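Dellusside Releases Hillum Task Kit for Manipulation Training

Etmont, 6th September. Dellusside today opened orders for Hillum, a packaged set of small-item handling tasks for teams that train and test robot manipulation policies. The product combines physical materials, written task sheets and a licensed library of first-person recordings of people doing the same work by hand.

Hillum covers 18 tasks in its first release. All of them involve light consumer goods in flexible packaging: sorting by type, loading a divided tray, opening and emptying bags, and returning items to storage. The recording library holds 653 sessions. Each session is supplied with a task label, a start and end mark for every hand action, and a note of any dropped or misplaced item.

Flexible packaging remains hard for two-finger and suction tooling. Clear film reflects light and hides its own edges, and sachets shift when the bag around them is moved. The Hillum sessions were recorded on ordinary furniture with varied surfaces, including dark and uneven ones, so that buyers can check how a vision system performs away from a plain bench.

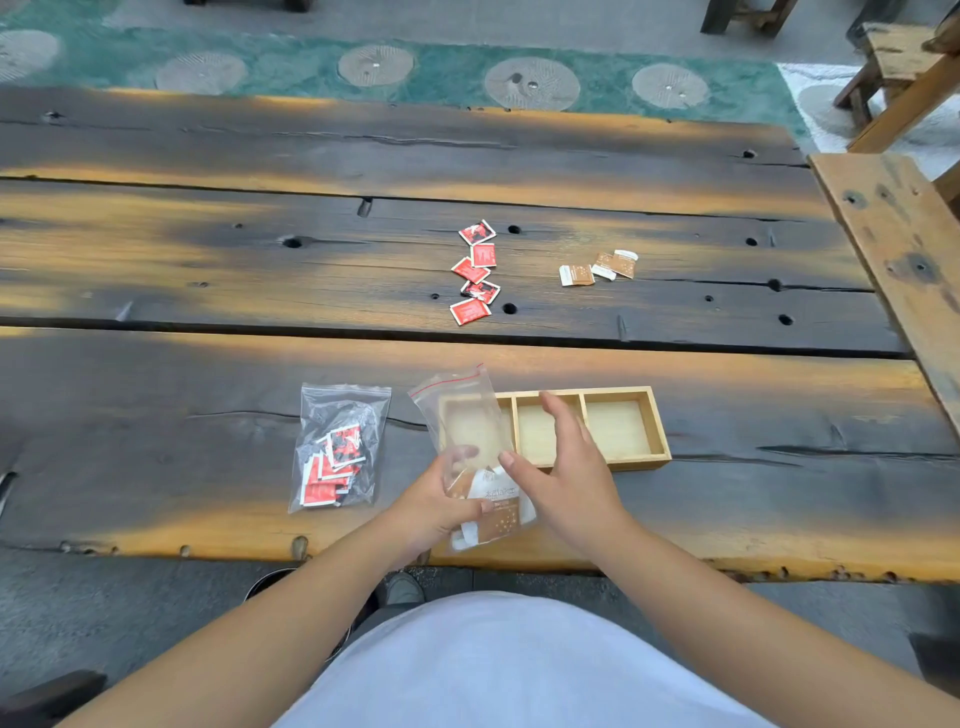 Sachet sorting task: an open zip-lock bag held beside a three-compartment wooden tray.

"Our customers asked for the dull tasks," said Ottavio Testa, product manager at Dellusside. "Most of their failures come at the bag opening or at the tray wall, so we labeled those parts in the most detail."

The physical kit ships in a single case with trays, bags, filled sachets and printed layout cards. Parts can be reordered separately. Task sheets state the starting layout, the end condition and the time limit, and can be used with single-arm or two-arm cells. Mazza will handle distribution and first-line support.

Hillum is priced at $2,000 per site, including 30 days of setup support by email. A second task set, covering rigid boxes and jars, is planned for February.

Press contact: Dellusside Product Office, Etmont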